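Bimanual handheld data: relative or absolute actions for the second hand?

Forum > Software > Learning and control

tresine_ed
Posts: 31

Evening all. I've been putting together a loader for two-handed gripper recordings (working name Tresine, because every project needs one) and I'm having far too much fun with it. The idea is dull but useful: take the head view plus the cube poses, line them up in time, and spit out clean action chunks you can train a policy on.

Got the marker side going this week. Each gripper pose comes from whichever faces of its cube are in view, solved together as one rigid body, and then I smooth the lot. It's so much steadier than solving each face on its own and averaging!

My question is about the action format. I've got both hands written as deltas from their own pose at the start of the chunk. Lovely for one hand. For two hands holding one object, though, the policy seems happy to let them drift apart by a few millimetres, and then the object slips. What are people doing?
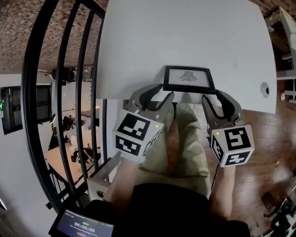
Small picture frame task, six seconds on the timer. Two grippers, one small object, no forgiveness.

Edeltraud

kabelsalat
Posts: 700

Ooh, nice one. Add the pose of the left gripper in the right gripper's coordinates as an extra input at every step. We did that for a folding task and the drift nearly vanished. Keep the actions as they are, just let the network see the relative pose.

ular_algirdas
Posts: 2692

I'd go the other way, sorry kabelsalat. If the relative pose is only an input, the policy can still ignore it. I make one hand the leader, write its action as a delta, and write the other hand's action relative to the leader. Then "keep holding the thing" is a nearly constant number, and networks are brilliant at nearly constant numbers.

The code is in Ular under the pair transforms if you want to pinch it.

Algirdas Kütt

kabelsalat

And what happens when the leader's tracking jumps? You've just thrown the error into both arms.

ular_algirdas

Both arms move together, so the object stays held. I'll take a wobble over a drop any day.

kabelsalat

Until one hand lets go and does something else. Then the follower copies a wobble it had no business copying. Fine for carrying, rubbish for anything where the hands take turns.

berchtold_fan

Can I butt in with a boring one? Edeltraud, are you solving the cubes in the head camera's own coordinates? That lens looks really wide, look how much the table bends. If you're using the plain pinhole model with a couple of distortion terms, your poses near the edges will be off, and the two hands will be off in different directions. That would look exactly like your drift.

tresine_ed

Oh no. Oh no, that's a very good point. I used the fisheye model but calibrated with the board mostly in the middle of the view. Doing it again now with plenty of shots near the corners.

berchtold_fan

Do roughly 100 and throw out the blurry ones. Plot the reprojection error against distance from the centre and don't trust the average, it hides everything.

zirnport

Also worth checking your clocks. If the jaw width is logged separately from the video, a small offset means the fingers close before the hand arrives. I put a fast open and shut at the start of every recording and line up the two signals on that. Saved me so much head scratching.

ular_algirdas

Seconding the open and shut. Cheap and it works.

tresine_ed

Back with results! Recalibrated, and the distance between the cubes during the steady holds is much flatter, so berchtold_fan gets the biscuit. Most of my "policy drift" was already sitting in the training data.

I then trained both versions. Leader and follower is better on the carry. kabelsalat's extra input is better when I tilt the frame with one hand and steady it with the other. So you're both right and I'm going to make it a setting per task, default to the extra input.

kabelsalat

Default to mine, you say. Printing this out.

ular_algirdas

One task! Try it on something long and floppy before you pick a default.

tresine_ed

I've got a bit of rope somewhere. Will post the plots once it's trained, probably late tonight. Zirnport, could you share the bit that finds the open and shut in the signal? Mine keeps locking on to the wrong peak.

zirnport

Sure, it's only a short script. Smooth first, then take the first peak over the threshold, not the biggest one. I'll tidy it up and put it here.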